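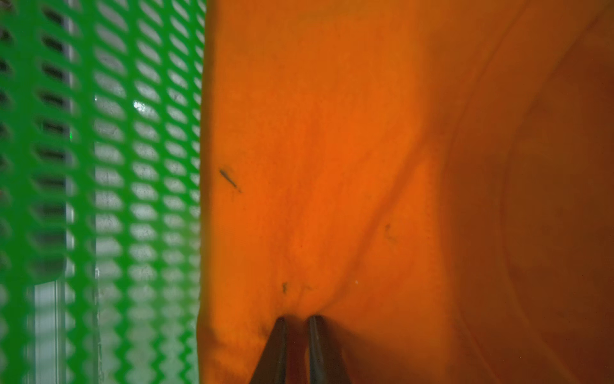
Délai de recours et notification électronique : retour sur la décision Roltby

La décision rendue le 11 janvier dans l'affaire Roltby c. Lammers a été peu commentée. Elle porte sur un point de procédure étroit, la date à laquelle une notification électronique fait courir le délai de recours, et elle aurait pu être rédigée en deux pages. Elle en compte 70, annexes comprises.

Les faits sont simples. La société Roltby exploite un entrepôt à Edley, loué à Lammers par un bail commercial contenant une clause compromissoire. Le règlement d'arbitrage applicable, celui de la chambre de Lemham, prévoit que la sentence est notifiée par dépôt sur une plateforme sécurisée, avec envoi d'un courriel d'avertissement. La sentence a été déposée en mai. Le conseil de Roltby ne l'a ouverte que trois jours plus tard. Le recours en annulation a été formé dans le délai si l'on compte à partir de l'ouverture, hors délai si l'on compte à partir du dépôt.

Lammers soutenait que le dépôt vaut notification, le règlement employant le mot « remise » sans exiger de prise de connaissance. Roltby répondait que le règlement est un texte contractuel et qu'il ne peut fixer seul le point de départ d'un délai légal de recours. Les deux thèses se défendent. La seconde me paraissait plus solide, au moins sur le terrain des principes.

La juridiction a retenu une voie intermédiaire. Le délai court à compter du courriel d'avertissement, à condition que celui-ci identifie l'affaire et la nature de l'acte déposé. Or le courriel reçu par Roltby indiquait seulement qu'un « nouveau document » était disponible. Il ne satisfaisait pas à cette condition, et le recours est donc déclaré recevable.

Deux remarques.

La première concerne la charge de la preuve. Le paragraphe 5 des motifs la place sur la partie qui invoque la tardiveté. C'est conforme à la solution habituelle en matière de fin de non-recevoir, mais cette partie n'a pas accès aux journaux de la plateforme. Il lui faudra les demander à la chambre d'arbitrage, qui n'est pas partie à l'instance et dont le règlement ne prévoit rien sur leur conservation. La décision n'aborde pas la question.

La seconde tient au contenu du courriel. Exiger la mention de la nature de l'acte se comprend. On voit moins bien si « sentence » suffit, ou s'il faut préciser sentence partielle, finale ou rectificative. Pour une sentence rectificative, l'enjeu est réel : selon les cas, elle ouvre un délai propre ou laisse courir celui de la décision d'origine. Un libellé trop bref reproduirait l'incertitude que la juridiction cherchait à lever.

Sur le fond, le moyen tiré de la violation du contradictoire est rejeté en quelques lignes. Roltby obtient la recevabilité et perd l'annulation. La partie de la décision qui intéresse la pratique n'a donc pas changé l'issue du litige, ce qui limite aussi les chances de la voir discutée à un degré supérieur.

Pour les clauses en cours de rédaction, je conseille de stipuler expressément le contenu du courriel d'avertissement et la durée de conservation des journaux de connexion. Pour les procédures pendantes, il est plus prudent de compter à partir du dépôt.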